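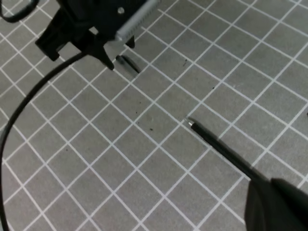
Teaching a two-arm setup to put the cap back on a pen, and it keeps missing at the last bit

Posted in Robot Arms and Automation, 14 March 2022

I'm recording demonstrations by remote control for a pen capping task and could use some advice on how to do them. I drive both arms with a pair of leader arms on a second bench. One gripper holds the barrel and the other is meant to pick up the cap, line it up and push it on. I start with the pen and the small dark cap lying along the same diagonal of the cutting mat, a few squares apart, with the metal tip pointing toward the cap side. The grey mat is only there so I can put things back in the same spot by the grid lines.

I have 85 demonstrations so far, all done by me. The trained policy reaches for the cap well enough. Then it either stops short of the tip or comes in beside it and pushes on air. When I play my own recordings back they look fine to me, although I do hesitate before the push while I check the angle. Sometimes I go in, back out and try again.

Should I just record more, or throw these out and start over? The software is Praltemia, mostly on default settings, if that matters.

Seltulex

More data will fix it. Get to a few hundred and try again.

Storkley

I wouldn't record any more until you've looked at the pauses. If you sit still while you check the angle, the recording has a long stretch where the arms aren't moving, and the policy learns that holding still near the tip is a normal thing to do. That sounds like your stopping short. I had the same trouble in November with putting a plug in a socket. I went through and removed 34 recordings where I had stopped for more than 2 seconds, and it was better with fewer.

Some other things to try:

Decide how you'll do it before you start recording, then do it the same way every time. Same arm moves first, same height over the mat, same direction in.

Practise without recording until you can do 7 in a row with no second try. My hands get worse after a while, so I do short sessions.

Don't mix straight pushes with the ones where you back out. Keep the retries in a separate folder. They can be useful later for teaching it to recover, but you want a clean version working first.

Bring the cap in along the line of the pen, not down from above. Your wrist camera can see the tip when the barrel is held near the back end, so keep the grip there. If you slide forward on some runs the fingers may start blocking the view.

Once that works, start moving the pen and cap off that one diagonal. If every recording begins from the same squares it will only work from the same squares. Small shifts first, then different angles.

Agbenyega

Agree with the answer above about pauses. Also check that your leader arms match the followers at the gripper. Mine closed a bit late, and I was making up for it by hand without noticing. Close both grippers on something thin and compare the readings. If they're off, recalibrate before you record again, and don't mix the old recordings with the new ones.

One more thing, look at where your cables run. If a cable lies across the mat in a different place each time, the policy can pick up on it. I clip mine to the arm or at least lay them the same way before each session.

Seltulex

Thanks both. I checked and a lot of mine have a pause right before the push, longer than I thought. I'll sort those out first and retrain before recording anything new. The gripper calibration I haven't done since I put the arms together, so that's next.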